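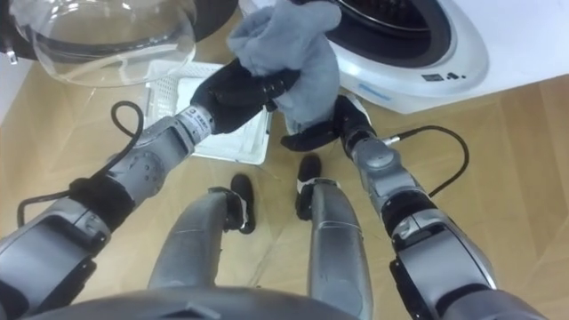

Call for families: parent and child drawing sessions at Zadholm

The Zadholm center for child and family counseling is looking for families who want to take part in a study of drawing together at home. The study is led by Archana Bhatia, child counselor, together with Dineo Mthembu, who is responsible for the home visits.

We want to learn how short, regular drawing time between a parent and a child can help children who find it hard to speak of worry, anger or sadness. The sessions are simple and do not require any talent for art. Many parents tell us that they cannot draw, and this is no problem at all.

Who can take part

Your child is between 3 and 5 years old when the study begins. One parent, grandparent or other steady caregiver can be present at every session, and it should be the same adult each time. You speak English or Hindi at home. Children who already receive speech therapy are welcome, but please inform us of it in your first message. We are sorry that we cannot include children who are starting another form of counseling in the same months.

What we ask of you

At the beginning you come to our center for a first talk, room 403. The building has an elevator, and brothers and sisters may wait in the playroom. After this, Dineo visits you at home and shows you the first drawing games. You then continue by yourselves, one short session each week, and write a few lines in the notebook that we give you. It is allowed to miss a week. Please only write it down, so that we know.

The drawings stay with your family. We ask to make copies of some of them, and you may say no to any copy. Names are removed before anybody outside the team reads the notebooks. You can leave the study at any moment and you do not have to tell us the reason.

What you receive

All paper, crayons and the notebook are free of cost, and you keep them. Travel to the center is paid back against the ticket. When the study is finished, Archana meets every family for a talk on what we have noticed and, if you wish it, on where to find further support.

How to apply

Please write or telephone to Shanti Nishad at the front desk before the end of May. Tell us the age of your child, the languages you speak at home, and at which hours we can reach you. Shanti will call you back with the possible times for the first talk. Evening times until 7:30 p.m. can be arranged for parents who work.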